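Home Shop Guides Care & Storage Contact
Print this page | E-mail this page

Guide 4: Setting up your hat stand and putting hats (and the rest of the hallway pile) away

Hi, Pacita Quiambao here. I write the set-up guides for Cotari, and I also own far too many hats, so this is the one I was keenest to do. It covers the Drenier tabletop stand and the Endine, its taller sibling. Where the two differ I'll say so.
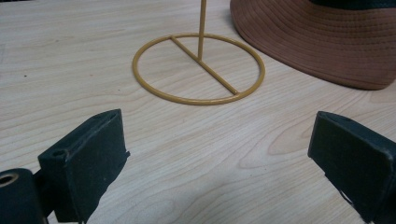
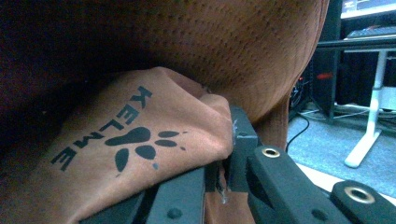
Before you start, clear yourself a decent bit of table, and have a proper feel of the surface with your palm. The base on these stands is a plain ring with one bar across it, so it wants to sit flat, and a crumb under the ring is enough to give you a wobble that'll drive you mad. Pale timber is kind to you for this job. On a light, wavy-grained top like mine a dark speck shows up straight away, and so does any grit that's dropped out of a hat brim. Wipe down, let it dry, then carry on.

What's in the box

Base ring with crossbar (the upright is already joined to it)
Top piece
Felt dots, one sheet
Small cloth

The Drenier stands 256 mm high and the Endine 510 mm. If you've got the Endine, please do the first few steps on the floor on an old towel. I did mine on the kitchen bench and nearly took out the fruit bowl!

Setting up the stand

1. Lay the cloth on the table and rest the stand on its side on top of it.

2. Peel four felt dots and press them on the underside of the ring, evenly spaced. Hold each one down for a slow count of ten. I've rushed this and found a dot stuck to my sock the next morning.

3. Stand it upright and give the rod a gentle nudge. If it rocks, turn the whole stand a little and try again before you start blaming the base (my table has a dip in it, and yours may too).

4. Slip the top piece onto the rod and turn it clockwise until it's snug. Finger-tight is plenty.

5. Put your hat on from directly above, crown first, and let go slowly.

Note: The ring is 188 mm across on both models. A wide brim will hang well out past it and that's fine, but keep the stand back from the table's edge so nobody's elbow collects the brim on the way through.

Caution: Don't bend the rod to suit a hat. The coating can crack at the join with the crossbar and I can't send you touch-up paint in the mustard colour.

Looking after a stitched brim

My everyday hat is the Sultana, the brown one with the lines of stitching going round and round the brim. Those stitch lines love dust. Use a soft brush and follow the curve, never across it. If the brim has gone wavy, hold it over a steaming kettle for a few seconds (mind your fingers), smooth it flat on a towel and leave it alone overnight.

Caution: No tumble dryer, and no back shelf of the car in January. I've done the second one. The hat was never the same.

Clothes that live near the hats

I get asked about this a lot, because most people's stands end up in the hallway beside the sports gear. Printed fabric, such as anything with a big black KELME and its paw logo across it, wants slightly different treatment.

1. Turn it inside out before it goes in the wash. Cool water, mild powder.

2. Dry it in the shade with the print facing in.

3. Fold so the crease falls beside the lettering. If there's no way round it, roll the thing up loosely and be done with it.

4. Don't drape it over the stand. I know, it's right there and it's tempting, but a damp top leaves a mark on a hat and the weight can pull the Endine over.

If it still wobbles

Check the felt dots first, then the top piece, then the table. Swap a squashed dot for a fresh one from the sheet. If you've run out, drop me a line through the contact page and I'll pop another sheet in the post.

Print this page | E-mail this page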